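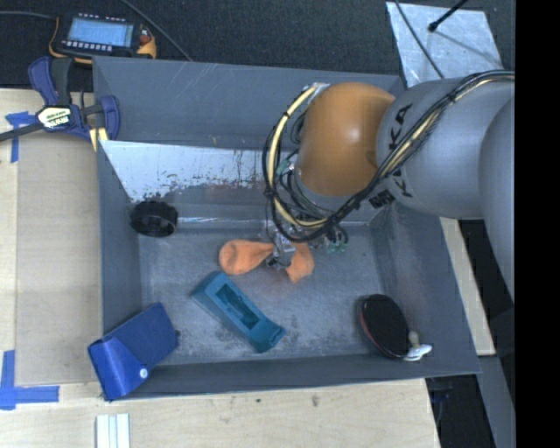
Scratches and worn patches on the inside of a gray bin

Questions about skin resurfacing and scar treatment

Will a laser remove my scar completely?
No. Be careful with any office that tells you it will. A good result is a flatter, paler scar that catches the eye less. Some people see very little change, and they still get the bill.

How many sessions do I need?
Ask why before you agree to a number. Packages of 8 sessions are common, and they suit the seller's calendar nicely. We book one, wait, and look again.

Granström says 100 percent of its patients were satisfied. Can you match that?
We can't, and we'd want to know who was asked, and when. Our own survey at the Tovau office went to 300 patients and 251 answered. We don't know what the rest think, so we don't print a satisfaction score.

Do before and after photos prove anything?
Not much on their own. Lighting, makeup and a turned chin do a lot of work. Ask for photos taken in the same room at the same distance, and ask to see an average case.

What about creams and silicone sheets?
Silicone sheets are cheap and worth a try on a raised scar. We're less impressed by most creams, including the ones other offices keep by the register.

Who does the treatment?
Valter Halvorsen sees patients in Tovau and Embla Sæther in Plurkville. Whoever does your consultation also does the procedure.

Is the consultation free?
No. Free consultations tend to end in a sale. You pay for ours, and you may well be told to leave the scar alone.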